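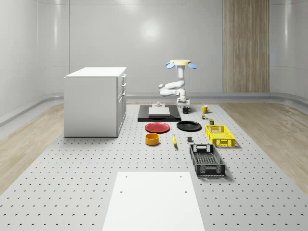

마늘 심을 때 유공비닐 꼭 써야 되나요 (주말농장 2년차)

텃밭게시판 > 가을작물 > 마늘/양파
2018년 9월 글 모음

작성자: 흙손두개

급하게 글 올려요. 점심시간이라 짧게.
밭 31평 중에 반쯤 마늘로 돌릴 생각입니다. 작년엔 그냥 맨땅에 심고 짚 덮었는데 봄에 풀이 진짜... 풀 뽑다가 마늘도 같이 뽑음. 결국 수확이 182통. 씨마늘 산 돈 생각하면 시장에서 사먹는 게 나았어요.
그래서 올해는 비닐 씌우려고 하는데 질문 세 가지요.

1. 구멍 뚫린 거 사는 게 나은지 그냥 민비닐 사서 직접 뚫는 게 나은지
2. 투명이랑 검정 중에 뭐
3. 한지형인데 10월 언제쯤 심으면 되는지 (충북 북부, 산 밑이라 좀 추움)

옆 밭 아저씨는 비닐 쓰지 말라고 하고 농약사 사장님은 무조건 쓰라고 하고. 농약사야 파는 사람이니까 그렇다 쳐도 옆밭 아저씨 마늘이 저보다 훨씬 굵어서 무시를 못하겠음ㅠ
답변 미리 감사요

작성자: 청개구리농부

유공 사세요 고민할 것도 없음
민비닐 사서 뚫는 거 첫 줄은 재밌어요. 둘째 줄부터 허리 나갑니다
검정 쓰면 풀 안 나고 투명 쓰면 땅이 빨리 풀리고. 추운 데면 투명이 맞는데 풀이 비닐 밑에서 자라요. 비닐이 둥둥 떠오름. 풀 싫으면 검정.

작성자: 봉양댁

저는 투명에 한 표요~ 제천인데 검정 써봤다가 봄에 싹이 늦어서 속 터졌어요. 옆집은 벌써 파릇한데 우리 밭만 까맣고 (비닐이 까마니까 더 그래 보이고요 ㅎㅎ) 풀은요, 비닐 씌우기 전에 물 한번 흠뻑 주고 며칠 놔두면 풀이 먼저 올라오거든요? 그거 긁어버리고 씌우면 훨씬 덜해요. 귀찮긴 한데 효과 있어요!
10월 중순 지나서 심었어요 저희는. 너무 일찍 심으면 겨울 전에 싹이 길게 나와서 얼어요.

작성자: 짚덮는사람

비닐 반대합니다.
옆 밭 아저씨 말씀이 맞아요. 풀은 짚을 얇게 덮어서 그런 거. 두껍게 한 뼘은 덮어야 됨. 얇게 깔면 풀이 좋아하죠 보습도 되고.
그리고 걷을 때 생각들을 안 하시는데 마늘 캐면서 비닐 찢어지고 그거 흙에 다 섞입니다. 우리 밭에 전 주인이 쓰던 비닐 조각 아직도 나와요. 산 지 육년 됐는데.

작성자: 청개구리농부

그건 걷는 사람이 대충 걷은 거고요
비가 온 다음에 걷으면 안 찢어져요. 얇은 거 싼 거 쓰니까 찢어지지

작성자: 짚덮는사람

두꺼운 것도 찢어져요. 캐보셨으면 아실텐데

작성자: 청개구리농부

작년에 1578쪽 심어서 다 캤습니다 ㅎ 가계부처럼 적어놔서 숫자까지 알아요
비닐 쪼가리 한 줌 나왔나. 그것도 다 주웠고

작성자: 흙손두개

싸우지들 마시고요 ㅠㅠ 두 분 말씀 다 도움 돼요
짚은 구하기가 어려워서... 동네에 논이 없어요. 작년 것도 처갓집에서 차에 실어온 건데 차에서 지푸라기가 여름까지 나왔습니다. 아내가 두 번은 안 된다고.
봉양댁님 물 주고 풀 먼저 올리는 거 그건 며칠 정도 기다리나요? 지금 시작하면 되나

작성자: 봉양댁

날씨 따라 달라요~ 일주일에서 열흘 정도? 초록빛이 살짝 돌면 그때 호미로 싹 긁으세요. 깊이 파면 안돼요, 밑에 있는 풀씨가 또 올라와요. 저는 밑거름 넣고 두둑 만든 다음에 그렇게 해요. 지금 거름 넣으시면 딱이겠네요. 덜 썩은 퇴비는 넣지 마시고요! 고자리파리 와요 그거 오면 봄에 잎이 노래지고 당기면 쑥 빠져요...

작성자: 두둑만십년

유공비닐 고르는 얘기가 빠졌길래 적음. 퇴근 전이라 오타 이해 바람.

먼저 폭. 두둑 폭보다 넓은 거 사야 됩니다. 양쪽 묻을 거 생각 안 하고 두둑 폭 딱 맞게 사오는 분들 꼭 있음. 내가 그랬음.
구멍은 줄 수로 부름. 줄 많은 거 사면 가운데에 손이 안 닿아요. 팔 길이 생각하고 사세요. 고랑에 앉아서 두둑 중간까지 손이 가야 심지.
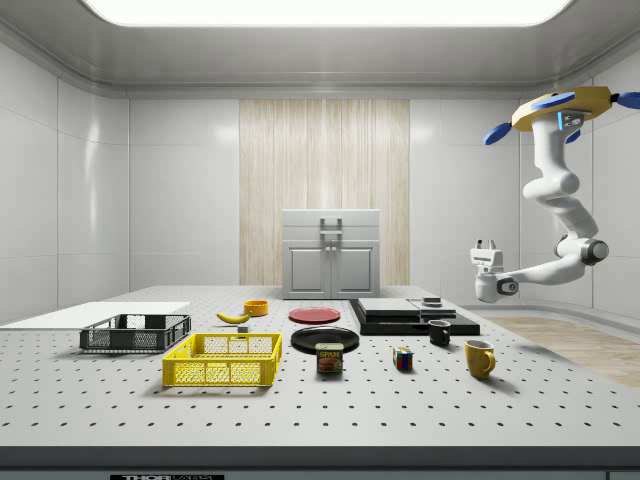 간격은 촘촘할수록 많이 심으니까 좋을 것 같죠. 근데 마늘끼리 붙으면 통이 안 큽니다. 한지형은 통이 커야 값을 하는데. 사진 상판에 검은 구멍들이 바둑판처럼 반듯하게 줄 맞춰 있는데 줄 배치는 저렇게 가로세로 딱딱 맞는 게 심기도 편하고 봄에 싹 꺼내기도 편해요. 어디에 싹이 있어야 되는지 눈에 바로 보이니까 빈 데를 금방 찾음. 물론 간격은 저것보다 훨씬 띄워야죠, 저렇게 촘촘하면 파도 못 심음. 마늘은 손가락 하나 길이보다 조금 넉넉하게. 지그재그로 뚫린 것도 파는데 그건 땅은 알뜰하게 쓰는데 나는 자꾸 헷갈려서 안 씀.

구멍 크기도 봐야 됨. 작으면 싹이 비닐 밑으로 기어들어가고 크면 풀이 그리로 나옴. 적당한 게 없어요 그냥 감수하는 거.

마지막으로 씌울 때 바람 없는 아침에 하세요. 혼자 하다가 비닐이랑 같이 날라갈 뻔.

작성자: 호미곶아님

지그재그가 더 좋은데요? 같은 면적에 더 들어가고 잎도 덜 겹치고
헷갈리는 건 익숙해지면 됩니다

작성자: 두둑만십년

익숙해질 나이가 지났음. 십년 했는데 아직 헷갈림

작성자: 호미곶아님

ㅋㅋㅋ 인정

작성자: 양파도심어요

곁다리 질문 죄송. 양파도 같은 비닐에 심어도 되나요? 마늘 비닐 남을 것 같아서요
그리고 심는 깊이 다들 어떻게 하세요. 저는 비닐 위에서 손가락으로 푹 찌르는데 깊이가 제각각이라 싹도 제각각이에요

작성자: 청개구리농부

양파 됩니다. 간격 비슷해요
깊이는 손가락 두 마디. 막대기에 테이프 감아서 표시해놓고 쓰세요. 헌 호미자루 좋아요. 푹 찌르고 마늘 넣고 흙 한 줌

작성자: 봉양댁

뾰족한 데가 위로 가게요~! 당연한 말 같아도 저희 시누이가 몇 줄을 거꾸로 심었어요. 나긴 나더라고요, 목이 휘어서 모양이 우습게 ㅎㅎ

작성자: Latrice Blackwood

안녕하세요. 가입하고 처음 글 써요. 한국 온 지 오래됐는데 농사는 처음, 맞춤법 틀려도 이해해 주세요.
저는 Bestulska 라는 마늘을 심으려고 해요. 남편 친구 Sławomir Czarnecka 씨가 씨마늘로 나눠줬어요. 껍질이 보라색, 쪽이 크고 개수가 적어요. 이런 마늘도 같은 간격으로 심어도 괜찮아요? 쪽이 커서 구멍에 잘 안 들어갈 것 같아요.

작성자: 두둑만십년

반갑습니다. 처음 듣는 마늘이네요. 쪽이 크면 간격 더 띄우세요. 유공비닐이면 한 칸씩 건너뛰지 말고 차라리 민비닐에 직접 뚫는 게 나을듯. 건너뛴 구멍에서 풀 나옴.
조금만 심어보고 내년에 늘리세요. 외국 마늘은 여기 겨울에 어떨지 몰라요

작성자: 짚덮는사람

이런 경우야말로 짚이 낫죠. 구멍 걱정을 할 필요가 없는데

작성자: 청개구리농부

또 짚ㅋㅋ

작성자: 짚덮는사람

맞는 말이니까 또 하죠
낙엽도 됩니다. 짚 못 구하는 분들. 참나무 낙엽 모아서 두껍게 덮고 위에 그물 하나. 안 그러면 바람에 다 감

작성자: 흙손두개

낙엽! 그건 산 밑이라 많아요
그럼 반반 해볼까요. 한쪽 두둑은 유공비닐, 한쪽은 낙엽. 내년에 비교해서 올리겠습니다

작성자: 봉양댁

반반 좋네요~ 대신 씨마늘은 같은 걸로 하셔야 비교가 되죠. 썩은 쪽 골라내고, 제일 작은 쪽은 심지 말고 드세요. 작은 거 심으면 작은 거 나와요. 소독은 하시나요? 저희는 양파망에 담아서 소독물에 담갔다가 그늘에서 말려서 심어요.

작성자: 흙손두개

소독 작년에 안 했어요... 그것도 문제였나 보네요
농약사 가서 물어볼게요. 비닐도 사는 김에

작성자: 호미곶아님

저 질문 하나. Dalura 비닐 써보신 분? 동네 자재상에 그것밖에 없대서요. 두루마리 하나가 거의 42미터라는데 두둑 둘 덮으면 모자랄까요

작성자: 청개구리농부

두둑 길이를 말해야 알죠;;
양 끝에 묻는 거까지 넉넉히 잡으세요. 그 비닐은 안 써봄

작성자: 두둑만십년

재작년에 씀. 보통. 구멍 딱지가 다 안 떨어져서 손으로 떼면서 심었음. 그거 밭에 날리면 줍기 힘드니까 주머니 하나 차고 하세요

작성자: 짚덮는사람

그 구멍 딱지까지 포함해서 저는 반대

작성자: 양파도심어요

싹 꺼내는 건 언제 해요? 작년에 늦게 꺼냈더니 비닐 밑에서 노랗게 꼬부라져 있었어요

작성자: 봉양댁

이른 봄에 땅 풀리면 바로요~ 젓가락이나 철사 구부린 걸로 살살 꺼내고 구멍에 흙을 조금 얹어주세요. 낮에 해 나면 비닐 밑이 뜨거워서 늦으면 데어요. 저는 겨울에 부직포도 한 겹 덮는데 그건 호불호가 있더라고요.

작성자: 호미곶아님

부직포 저는 안 덮어요 포항이라

작성자: 두둑만십년

산 밑이면 덮으세요. 흙손두개님 밭은 덮어야 됨. 걷는 시기 놓치면 웃자라니까 그것만 조심. 걷었다가 꽃샘추위 온다고 다시 덮고 또 걷고 하다가 봄 다 감

작성자: 흙손두개

다들 감사합니다. 정리하면
투명 유공, 가로세로 줄 맞는 걸로. 물 주고 풀 한번 긁고. 씨마늘 소독. 10월 중순 넘겨서 심고 부직포. 한쪽은 낙엽+그물.
일단 퇴비부터 사러 갑니다. 옆 밭 아저씨한테는 비닐 얘기 아직 안 함

작성자: Latrice Blackwood

저는 낙엽으로 조금만 해볼게요. 참나무 낙엽이 없으면 은행잎도 돼요? 아파트 앞에 은행나무가 많아요.

작성자: 짚덮는사람

은행잎은 잘 안 썩어요. 딴 거랑 섞어서 쓰세요. 열매 딸려오지 않게 하시고, 냄새 감당 안 됨

작성자: 청개구리농부

은행잎 덮을 바엔 비닐을...

작성자: 짚덮는사람

그만하세요 ㅋㅋ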